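Two-arm bench, safety check after the cable snag
Filled in by Ottilie Schnyder, 24 April 2021

Quick recap for anyone who missed it. We were taking a motor apart, and the left arm's cable loop caught on the elbow mid-move and tripped a fault. No one was hurt, but the arm dropped what it was holding and Osaze had his hand closer than I'd like. So I went through the whole list again, slowly, with coffee.

1. E-stop in reach of both operators – PASS
Pressed it 15 times from either side. Stopped every time, which made me very happy!

2. Cable slack at both wrists – FAIL
Still too much loop for my taste, and it's worse when the wrist turns past 90 degrees.

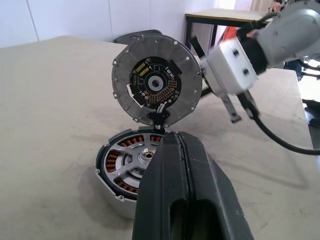 I've asked Temitope for shorter ties and a proper clip at the elbow. Until those are on, please keep the wrist turns small and the speed down.

3. Grip force when both arms share a part – PASS, with a grumble
The settings had drifted apart between left and right (how, I have no idea). Matched them again and saved the file as Moffat, so load that one and please don't load the old one.

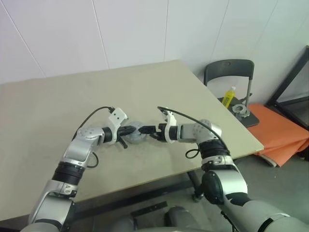

4. Hand-off between arms – RECHECK
One arm has to let go before the other pulls. It did that fine today, but the fault log shows code 51 twice from before the snag, and I want Ifeanyi to look at it.
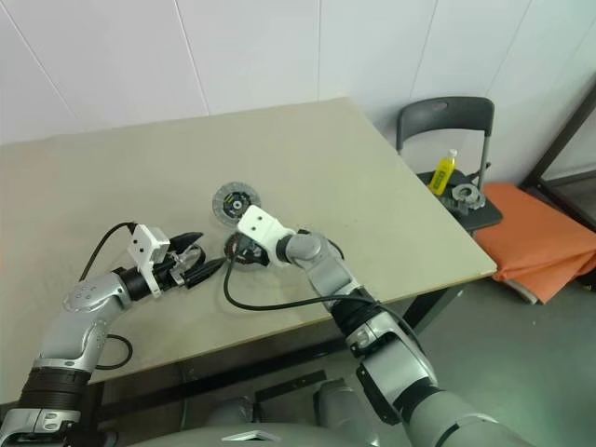 5. People standing back while the arms are live – FAIL
Me included, I'm sorry to say. I leaned in to look at a bearing. We need tape on the floor, and Onyekachi says he has a roll.

6. Restart after a fault – PASS
Needs two people, one on the button. Keep doing that.

Items 2 and 5 are open, 4 is waiting on Ifeanyi.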